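The Verneveck Listing

The firm of Aerts & Plolby regretted to inform its clients that the house at 31 Trostmont Row had again been withdrawn from sale.

Rianne Van Wijk, senior agent, drafted the notice herself. It was the third she had written for that address. The property measured 2,503 square feet, had a sound roof and stood two streets from the Verneveck ferry. Each buyer had signed, spent one evening alone in the front parlor, and returned the keys by morning with a courteous letter.

In October she requested the keys for herself. The partners granted her one night, in writing. She sat by the window until the last ferry docked and heard a woman upstairs reading the terms of a lease aloud, clause by clause. 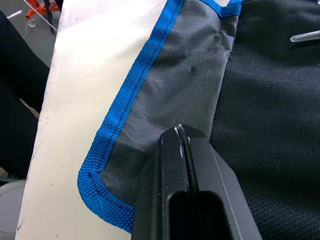
Who held the lease on the upper floor?

The tenant of record was a Mrs. Plolby, whose term had 19 years left to run.

Miss Van Wijk amended the listing to read "partly occupied" and raised the price.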